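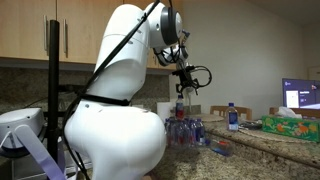 Sunday, 2:40 pm. Kitchen counter, bottled water.

Took over the water stock from Davina Moncrieff. Her last tally was 86 bottles for the whole floor, counter and storage together. Mine is 77 after moving two part packs out of the Marsden room, so 9 are unaccounted for. Entered as consumed.

Counter arrangement: packed group standing upright, one bottle on top of it. Clear plastic, blue caps, red and white labels. The caps make a poor base. A bottle set on one cap rocks when the counter is bumped. Set across the junction of three or four caps it stays put, provided the group underneath is tight. Gaps between bottles matter more than the exact placement of the top one.

Tried a strip of shelf liner (Dralance, the thin grade) between layers. Improves grip, but it curls at the corners after a day and collects crumbs. Removed. Cardboard from the storage packs worked better: cut to size, flat, replaced when it gets soft.

Clearances. Top bottle must stay below the wall cabinets with the doors able to swing. Measured 477 mm from counter to the bottom of the doors. Two layers fit. Do not go to three.

Limit for the counter group set at 11, second layer included. Remaining stock goes in the lower cupboard behind the Clerico paper towels, oldest pack in front. Date on the pack in marker, month only. Current front pack is March.

Open items:
- Hirura order form still lists the old pack size. Correct before next order.
- Recount storage with Davina, check the 9.
- Wipe counter under the group when the layer is next taken down.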